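Sportjournalismus für Einsteiger, Skript zur zweiten Sitzung: Der Spielbericht

So, heute geht es ans Schreiben. Letztes Mal haben wir viel über Quellen und Akkreditierung geredet, diesmal will ich von euch Texte sehen! Falls ihr die Mitschrift vom Einführungstermin noch braucht, Chih-ming Mak hat sie in den Kursordner gelegt (danke dafür, sie ist ordentlicher als meine eigene).

Der Einstieg

Fast alle fangen beim ersten Versuch mit dem Anpfiff an. Kann man machen, liest sich aber wie ein Protokoll. Wer den Bericht aufschlägt, kennt das Ergebnis oft schon vom Handy und will wissen, wie es dazu kam. Sucht euch also die Szene, an der das Spiel gekippt ist, und steigt dort ein. Das muss kein Tor sein. Eine Auswechslung, eine Verletzung, ein verschossener Elfmeter — alles erlaubt.

Nehmen wir unser Übungsspiel, Waston gegen Parsa, Endstand 2:1. Waston liegt zur Pause zurück, stellt um und dreht die Partie. Mein Einstieg wäre die Umstellung: Die Trainerin nimmt eine Verteidigerin raus und bringt eine zweite Spitze, acht Minuten später steht es 1:1. Damit habe ich im ersten Absatz schon eine Geschichte, und das Endergebnis kommt ganz selbstverständlich im zweiten Satz hinterher.

Die Zahlen

Zuschauerzahl, Minute, Spielstand, Tabellenplatz: Das gehört rein, aber bitte verteilt. 3577 Zuschauer sind eine Information. Wenn im selben Satz noch Ballbesitz, Eckenverhältnis und die Serie von vier Auswärtsspielen stehen, steige ich aus, und ich werde immerhin fürs Lesen bezahlt.

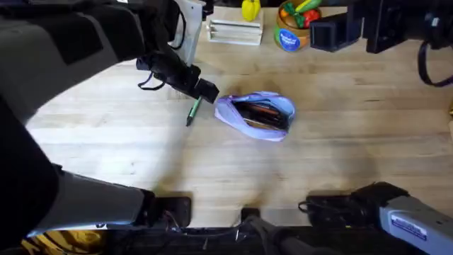
Noch ein Wort zu den Floskeln, weil ich die jedes Semester wieder anstreiche. Das runde Leder, der Mann in Schwarz, der Befreiungsschlag, die englische Woche, in der man »die Weichen stellt«. Ihr merkt beim lauten Vorlesen ziemlich schnell, was davon ihr nie zu einem Menschen sagen würdet. Bei den Verben seid ihr mir übrigens oft zu vorsichtig! Schreibt ruhig »schob ein«, »köpfte«, »stocherte den Ball über die Linie«, wenn es so war. Wenn ihr es nicht gesehen habt, dann eben nur »traf«.

Zitate

Shirin Najafi hat beim letzten Mal gefragt, ob man Trainerzitate glätten darf. Ähs und doppelte Satzanfänge: ja. Den Sinn: nie. Und wenn jemand nur »Wir schauen von Spiel zu Spiel« sagt, lasst es weg und beschreibt lieber die Umstellung selbst.

Übung bis zum nächsten Termin

Ihr bekommt den Ticker zu Direx gegen Drarkance, ein 0:0 (ja, Absicht). Schreibt daraus einen Bericht von 15 Sätzen. Überschrift und Vorspann zählen nicht mit. Ein Zitat dürft ihr aus der beiliegenden Pressekonferenz nehmen, erfinden dürft ihr keins. Bitte als Textdatei in den Kursordner und vorher einmal laut lesen. Wir besprechen zwei der Texte gemeinsam, die anderen bekommt ihr von mir mit Randnotizen zurück.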